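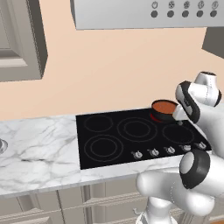 Wren Halloran
Product guide writer, Clestetero

Section 3: Setting up your Rollus heated throw

If you're the one in the house wearing two jumpers while everyone else is in a T-shirt, welcome! You're going to love the first cold night with this thing. Setting it up is easy, and you can do it while the kettle boils.

1. Take the throw out of its bag and spread it flat on a bed or couch. It's 172 cm long, so give it some room.

2. Run your hands over both sides and smooth out the folds. Small ridges where the heating wire runs are normal.

3. Find the socket in the corner with the grey tag. Push the controller plug in until it clicks – it needs a firm push the first time.

4. Plug the other end into a wall outlet. The cord is 200 cm, which reaches most couches nicely.

CAUTION: Do not use an extension lead or a power board. Do not use the throw folded, bunched up or tucked under a cushion.

5. Press and hold the power button until the light turns green, then choose a heat level. Start on 2 and leave it for 12 minutes before you judge it. Level 4 is glorious in May, when the house has gone chilly and you're still pretending it's autumn.

NOTE: A faint smell on first use is normal and goes away. If it gets stronger, switch off at the wall and call us.
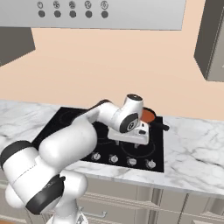 Your throw will want to follow you from room to room, and we do understand! Turn it off and unplug the controller before you move it, and carry it loosely over your arm. The kitchen is the one room where it should stay off your shoulders. A black glass cooktop with a small frying pan sitting on it, like the one in the picture, is no place for a throw or its cord, and neither is the counter beside it.

6. When you're done, switch off, unplug and let the throw cool fully. Roll it up – please don't fold it.

CAUTION: Not for infants, pets, or anyone who can't feel heat or work the controller on their own.

If the light flashes red, see Fault code 13 in Section 6.

Related
Washing and drying your Rollus
Pairing the Ellico timer
Thambiah wool cover: sizes and colours

Comments (3)

"Feet finally warm. Level 3 is my favourite."

"Step 3 had me stumped, it really does need a good shove!"

"Can I use this in the caravan?"

Page updated 8th December | Contact Clestetero | Back to top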